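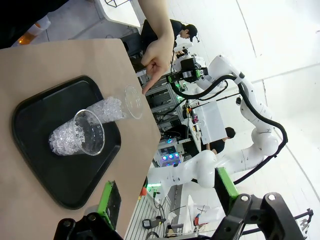 *Two cups of clear beads on the black tray, one cup on its side.*

# Clurnik bead pouring notes

This folder keeps the notes and pictures for the bead pouring activity from Lirel, the craft and learning room in Fendville. We use small clear faceted beads because they pour almost like water, but they are easier to pick up from the floor.

Last update: Sat 28 January

## What you need

- clear plastic cups
- one black tray with a raised rim
- clear beads, one bag of 500 g
- a dry cloth

## Contents

- `pictures/` has 48 pictures, all in colour
- `notes/` has one text file for each session
- `sheets/` has the record sheet to print

## Please note

Always pour over the centre of the tray. If a cup tips over, write it in the column "tipped" and do not erase the try. Older sheets, from July, don't have this column yet.

The beads are not for children under three years.

## To do

- [ ] check the spelling in the Šimek translation
- [ ] add the weight of the empty cups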